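보낸 사람: 공구함 정리 모임 메일링 리스트 회원
받는 사람: 목록 전체
날짜: 2025년 8월 1일
제목: Re: 성형 트레이 케이스, 버릴까요 살릴까요

> 안녕하세요. 지난번에 창고 비우기 얘기 나왔을 때부터 계속 고민 중인 건데요.
> 플라스틱 성형 트레이가 들어 있는 공구 케이스가 집에 세 개 있습니다. 하나는 Grikard에서 산 거고 나머지는 어디서 왔는지 기억도 안 나요. 처음엔 자리마다 공구가 딱딱 들어가 있어서 좋았는데, 몇 년 쓰다 보니 절반은 비었고 새로 산 건 자리에 안 맞습니다.
> 그냥 서랍에 다 쏟아 넣고 케이스는 버리는 게 나을까요? 아니면 살려 쓰는 방법이 있나요? 폼을 파서 까는 분도 계시다던데 손이 많이 가는지도 궁금합니다.
> 참고로 서랍은 깊이가 얕은 3단짜리 하나뿐이에요.

버리지 마세요! 제발요! 저는 이 주제만 나오면 말이 길어지는 사람이라 미리 양해를 구합니다.

저도 지난 2월에 똑같은 고민을 하다가 서랍으로 싹 옮겼습니다. Elville 서랍장 아시죠, 여기서도 몇 번 얘기 나왔던 그거요. 처음 일주일은 정말 행복했는데 그다음부터는 드라이버 하나 찾으려고 서랍을 통째로 뒤적이게 되더라고요. 결국 자주 쓰는 드라이버류는 다시 성형 트레이로 돌려보냈고, 지금은 아주 만족합니다. 서랍에는 줄자, 테이프, 클램프처럼 모양이 제각각인 것만 남겼어요.

말이 나온 김에 집에 있는 손공구를 다 꺼내서 세어 봤거든요. 68개였습니다. 한 손에 다 들고 다닐 것도 아닌데 왜 이렇게 많은지 (그중 일자 드라이버가 왜 그렇게 많은지는 저도 모르겠어요). 그중 트레이에 넣어 둘 만큼 자주 쓰는 건 몇 개 안 됐습니다. 그러니까 자리가 절반 비어 있다고 너무 서운해하지 않으셔도 돼요. 빈자리는 나중에 채워도 되고, 그냥 비워 둬도 괜찮습니다.

제가 한 순서를 적어 볼게요. 저녁 먹고 시작해서 자기 전에 끝났습니다.

1. 전부 꺼내기
트레이에 남아 있는 것, 서랍에 있는 것, 신발장 위에 굴러다니는 것까지 다 모읍니다. 바닥에 밝은색 천이나 종이를 깔면 작은 비트가 굴러가도 금방 보여요.

2. 트레이 털고 닦기
홈 안쪽에 먼지가 정말 많이 낍니다. 뒤집어서 톡톡 털고, 마른 붓으로 구석을 쓸고, 물기 꼭 짠 천으로 한 번 닦으세요. 검은 플라스틱은 긁힌 자국이 하얗게 남는데 쓰는 데는 아무 문제 없습니다. 저는 지워 보겠다고 문지르다가 더 넓혔어요. 그대로 두시는 걸 추천합니다!

3. 긴 것부터 자리 잡기
이게 제일 중요해요. 작은 것부터 채우면 나중에 긴 드라이버가 갈 데가 없습니다. 손잡이가 굵은 것은 손잡이 홈을 먼저 맞추고 축은 그다음에 눕히세요. 원래 그 공구용 홈이 아니어도 손잡이만 잘 걸리면 꽤 얌전히 있습니다. 손잡이에 색이 들어간 드라이버는 잘 보이는 가운데 쪽이 좋아요. 검은 트레이에 주황색이 있으면 뚜껑 열자마자 손이 그리로 갑니다.

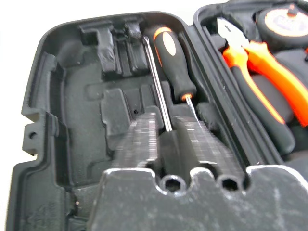 4. 빈 홈 활용하기
좁고 깊은 홈에는 육각 렌치나 연필을 세워 보세요. 저는 Bornska 비트를 고무줄로 묶어서 한 칸에 몰아넣었는데 흔들어도 소리가 거의 안 나서 감격했습니다. 폼은 저도 깔아 봤는데, 얇은 걸로 한 장만 바닥에 대는 정도면 가위로 충분해요. 두께는 5mm로 했습니다. 공구 모양대로 파는 건 예쁘긴 한데 공구가 바뀌면 또 파야 해서 저는 한 번 하고 접었습니다.

5. 뚜껑 닫아 보기
꼭 천천히 닫아 보세요. 뚜껑이 뜨면 어딘가 손잡이가 올라와 있는 겁니다. 억지로 누르면 경첩부터 상해요. 잘 닫히면 케이스를 세워서 한 번 살살 흔들어 보고, 덜그럭거리는 자리에만 폼 조각을 끼우면 됩니다.

세 개 다 살릴 필요는 없을 것 같아요. 제일 튼튼한 것 하나를 드라이버용으로 정하시고, 하나는 차에 두는 비상용으로, 나머지는 필요한 분께 나눔하시면 어떨까요? 얕은 3단 서랍이면 맨 위 칸은 매일 쓰는 것만 두시고요. 전에 Echevarría 칸막이를 쓰신다던 분이 계셨는데, 얕은 서랍에도 들어가는지 혹시 보고 계시면 답장 부탁드려요. 저도 사고 싶어서 묻는 겁니다 :)

정리 끝나면 케이스 안쪽 사진도 꼭 올려 주세요. 남의 공구함 구경하는 게 제 요즘 제일 큰 낙입니다!

--
이 메일은 공구함 정리 모임 목록으로 발송되었습니다.
답장은 목록 전체에 전달됩니다. 긴 인용은 필요한 부분만 남겨 주세요.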